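Progress report to Skavero – household and shop-floor chores study
Prepared by Emilian Bucur, project lead
2019-07-09

Short one this time, sorry. Full tables go in the December report as agreed. What follows is where we are, what slipped and what we need from you.

1. The question you asked

You wanted a plain answer on whether machines can do ordinary chores yet, at home and on a shop floor. Plain answer so far: some of them, slowly, if a person sets the job up first. Folding is poor. Shelf facing is better than we expected. Floors and outdoor sweeping are the closest to usable. Details below.

2. Household chores

Work done in the test flat at Bisitz. Total attempts logged this period: 2697, all types together. Most of those are picking things up off the floor and putting them in a box, because that is the one we can run without somebody resetting the kitchen each time.

– Picking up: fine with shoes, toys, books. Bad with socks and anything flat. Cables still stop it dead.
– Loading the dishwasher: plates yes, mugs mostly, cutlery no. We have stopped trying cutlery until the new fingers arrive from Birkeo.
– Folding towels: a towel takes around 40 seconds on a good go. Shirts are not worth reporting yet.
– Wiping a table: does it, but goes round crumbs instead of collecting them. Emilian to rewrite the path planner for this, started last week.

Anyone in the flat can do all of the above faster with one hand. I'd rather you heard that from me than from the demo.

3. Shop-floor chores

Gavrilă let us have the back aisle of the shop three evenings a week. Shelf facing (pulling tins and packets forward so the shelf looks full) works on straight shelves. It knocks things over on the sloped ones. Staff there have been patient. Box cutting is off the list for now, on safety grounds – the risk assessment came back with more questions than we could answer in the time.

Moving full roll cages: can push, cannot park. We lost two evenings to a wheel that wanted to go left. Same as any supermarket trolley really.

4. Outdoor areas

Added in the spring at your request. The chore is sweeping and litter on large paved areas, plus keeping the edges tidy where bikes are left. Open slab is easy going, the trouble is all at the margins. Tightly parked bicycles and scooters leave no gap for a sweeper, and litter blows in under the wheels where a brush can't get at it. Raised edges are the other problem. A low step reads as flat ground in dull light, so the drive slows right down or stops and asks for help.

Joints between slabs were a worry on paper, the planner kept treating long dark lines as something to avoid. Filtered out now. Worn patches and smudges on concrete are still sometimes taken for dirt, so it goes back over the same bit again and again. Wastes battery.

People near the bikes: rule is stop and wait, no exceptions. Makes for slow sweeping at busy times but we are not changing it.

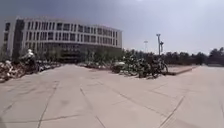

5. What slipped

– New fingers from Birkeo late by 6 weeks. Knock-on for cutlery and shirts.
– Second battery pack not ordered. My fault, the form sat in my drafts.
– Written guide for shop staff half done. Gavrilă have asked for it twice so it comes first.
– Rain trials outdoors not started. Casing needs sealing round the brush motor before we dare.

6. Money

Within budget on staff and travel. Over on spares, mostly grippers pads and brushes, which wear out a lot faster on concrete than the supplier's sheet suggests. Would like to move the unspent training line across to cover it. Need your written okay for that, an email will do.

7. Next period

Finish the guide. Fit the fingers and restart cutlery. Repeat the towel runs with softer towels as well as the stiff hotel ones, becuase the current figures only really tell you about hotel towels. Outdoors: edge work only, open slab is good enough to leave alone for now. Try a side brush on an arm for the strip along parked bikes, with a person walking beside it throughout.

I would hold off on any public claim about the flat until after December. Shelf facing could be shown sooner, straight shelves only, and please let me know before anyone is invited so I can warn the shop.

Questions to me at Bisitz, mornings are best.

Emilian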